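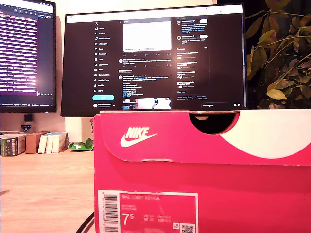 Section 7: Storing Boxed Footwear at a Desk or Workstation

1. Place the box on a flat, stable surface with the product label facing outward.

2. Check the size and style name on the label against the storage list.

3. Close the lid fully. Do not tape over the finger cutout or the barcode.

4. Keep the box clear of the monitor's ventilation openings and cables.

Note: Boxes of the same size may be stacked two high. Place the heavier box at the bottom.

Caution: Do not set drinks, lamps or chargers on top of a box. Cardboard can weaken when damp and may scorch near a heat source.

5. Move boxes to the Konine shelf unit at the end of the day. Shelf assembly is covered in Section 2.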